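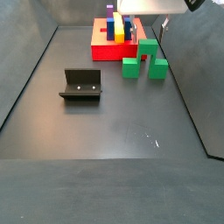

Viswood, 6 May 2018

RIVWOOD LANGUAGE TABLE OPENS SUMMER SIGN-UP FOR NEWCOMERS AND THEIR NEIGHBORS

Hello from Rivwood! I'm Fengying Hao, and I run the Language Table, a free weekly get-together where people who have just moved here practice the local way of talking with people who grew up with it. Sign-up for our summer round is open now, and I'm so happy to be writing this one.

I moved here with a perfectly good textbook and a head full of grammar - and then I went to buy bread. The woman at the counter said something fast and friendly, I said "yes, thank you," and I walked out with two loaves and a cake. (The cake was very good.) It took me most of a year to follow what people were saying at the bus stop, and I got there mainly by sitting down with patient neighbors who didn't mind saying things three times.

So that's still how we do it. You get a table, a pot of tea, a topic, and an hour and a half. Last season 71 people came, from first-week arrivals to folks who have lived in Viswood their whole lives and wanted to meet whoever had moved in upstairs.

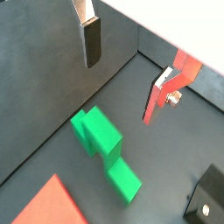
This summer we have room for 88, and we're adding a second table in Binby for anyone who finds the trip across the river a pain. Hongjun Guo will host that one. He came here knowing four words, three of them about soup, and he now does all the phone calls for his building!

"I still miss half the jokes," Hongjun told me, "but I laugh at the right time, and people keep talking to me."

We're also handing out our new phrase booklet, put together with the Xiong print shop. It has 1,541 everyday expressions, all collected at our tables, and we printed 2,000 copies. Every person who signs up gets one, and you can write in it as much as you like.

You don't need to take a test, and kids are welcome if they come with a grown-up. Sign up at the front desk of the Rivwood library or the Binby reading room before the end of May.

Press contact: Fengying Hao, Rivwood Language Table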